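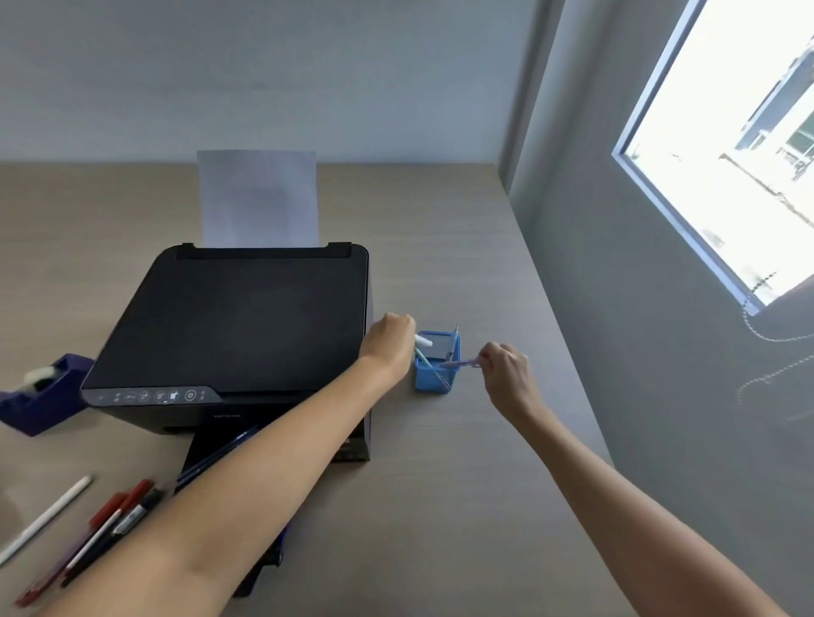

Maglaya, December

# Desk-tidying data and policy review

**Present:** Akinyi Bakilana (chair), Kam-wah Shek, Yu-ting Kwok, Levente Lakatos (minutes)
**Apologies:** Cheng-en Wei

Meeting opened at 2:00 p.m. Minutes of the previous meeting accepted with one correction: the baseline in item 3 was trained on Pesis, not on Trokitz.

## 1. Human demonstration set

Shek reported that the printer-desk recordings are complete for the current layout. Of 79 takes, 17 were set aside. Most of those had a timestamp gap between the head camera and the hand tracker longer than the limit in the protocol. The remainder had the hands out of view for too long at the start.

Kwok asked whether takes in which both hands are busy at once should be labeled as one step or two. Bakilana's view was two, with overlapping start and end times, so that each hand keeps its own target. Agreed. Labels already done the old way will be converted by script and spot-checked.

## 2. Grasp segmentation for markers and pens

Kwok presented results from the Trokitz segmenter. Single pens are found reliably. Markers lying against each other are still merged into one object, and the predicted grasp point then falls between barrels. Forearm occlusion makes this worse near the printer's output tray.
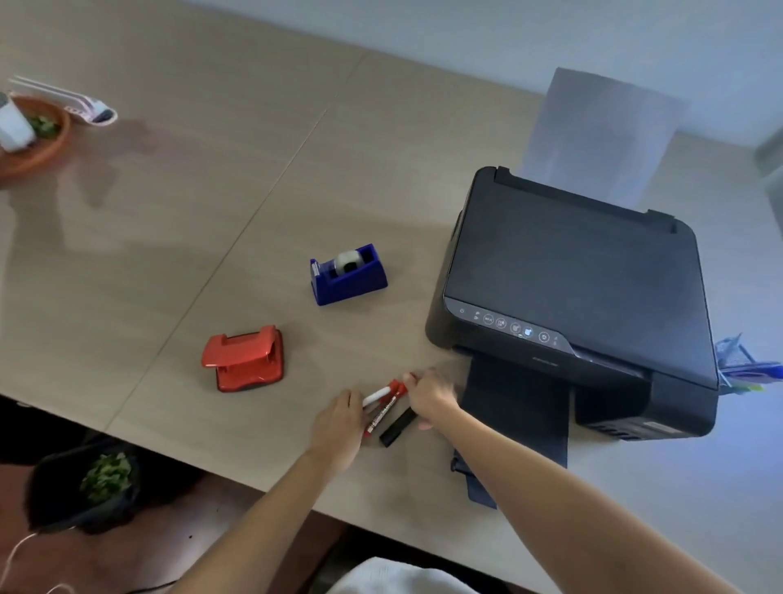

*Fig. 2. Two-handed pickup of markers in front of the output tray, head view.*

Lakatos suggested using cap color as a cue for splitting. Kwok had tried this; it helps with the red caps and does nothing for the black marker. Shek proposed carrying the mask forward from earlier in the take, before the hands arrive. Kwok will test this on a held-out group of 20 takes.

## 3. Transfer to the arm

Lakatos ran the retargeted trajectories in simulation. Placement into the mesh holder succeeded in 15 of 20 trials. All five failures were at release: the pen tip caught the rim and the pen fell outward. Wrist angle is copied directly from the human hand and exceeds the joint range in the last few centimeters of the approach.

Bakilana asked that no hardware trials be run until the angle is clipped and the simulation repeated. Lakatos estimated about two weeks. Shek noted that the holder model in simulation has solid walls, and contact behavior may differ with mesh. Left open.

## 4. Report to Zudenier

Draft covers items 1 and 2 only. Transfer results held over to the next report. Wei to supply the calibration section by email.

## Actions

- Shek: convert step labels, spot-check
- Kwok: mask carry-forward test
- Lakatos: clip wrist angle, rerun placement trials
- Wei: calibration section
- Bakilana: circulate draft report

Meeting closed at 3:10 p.m.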